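Teaching a robot by demonstration

Print this article | E-mail this article

Teaching by demonstration is the practice of showing a robot how to do a job in place of writing out every movement in code. It is a friendly idea, and an old one, and anyone who has guided a child's hand around the letter S already has the heart of it.

There are two common ways to go about it. In hand guiding, a person takes hold of the arm itself and moves it through the job while the joints record where they have been. In remote control, the person stands apart and steers with a pair of handles or a headset, which suits two-armed work, where one teacher could hardly push both arms at once. Remote teaching can also be done entirely in simulation, and many beginners start there, as a dropped part costs nothing.

The Siratness collection, gathered at Benen and first shared in September, holds 2,493 demonstrations, of which 2,288 were kept after review.

Simulated views: an open gripper up close, and two arms at a table with a graphics card.
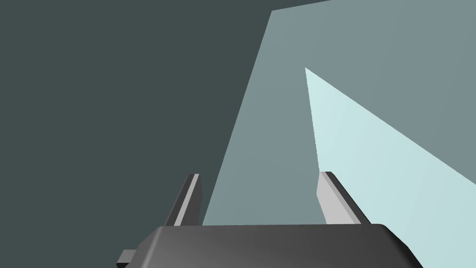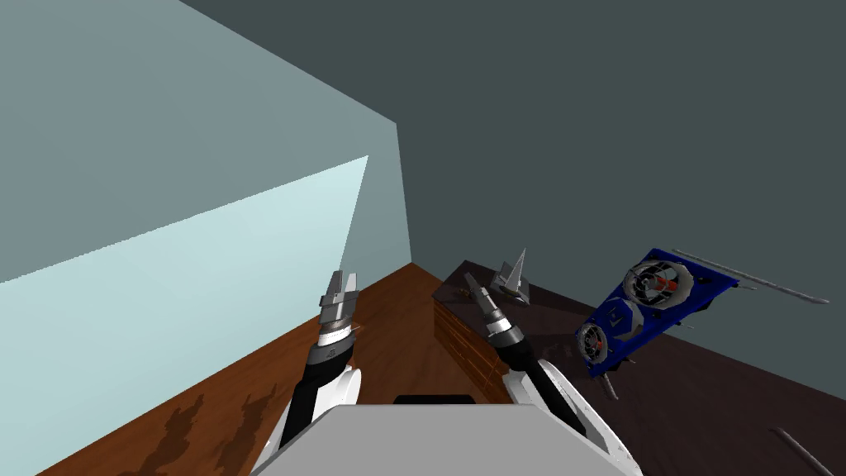

Good teachers tend to be slow and a bit plain in their movements. The Nogueira method, popular in small workshops, asks for seven tries at each job from four starting positions, and it does ask for patience too (a rushed try usually has to be thrown out).

Comments

cenov_fan: Lovely read! Does hand guiding work for heavy arms as well?

Reply: Often, yes, if the arm can carry its own weight while you steer it.

marshlight: Would enjoy a longer section on the headsets, please.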